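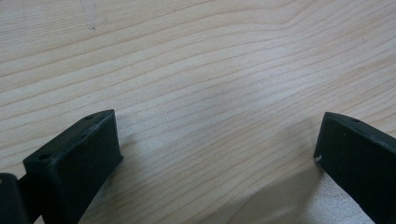
Robotics > Household Machines > Table Wiping

Table wiping (robotic)

Table wiping is the chore I get asked about most, so I've given it its own entry. Can a machine do it yet? Sort of! A two-fingered gripper can hold a cloth and drag it across a flat top, and on plain wood with nothing in the way it does fine. Crumbs are harder (they go over the edge and onto the floor), and dried jam is harder still.

The trial I know best is Mivurlow, run by Danica Lukáč at the Skodell workshop. Her arm logged 3,517 wipes over one winter, and I sat in on a few. It was slow, up to 16 minutes for a kitchen table, and I kept wanting to grab the cloth myself. Pressure was the sticking point. Push too lightly and the smear stays, push too hard and the cloth bunches up under the fingers.

Cherry Mae Dalisay later tried the same job with a softer grip, called Simard, and got cleaner corners. She still had to wring out the cloth by hand, and as of April she was still doing it.

See also: Dish drying; Laundry folding

Contact the editors | Copyright Skerine | Back to top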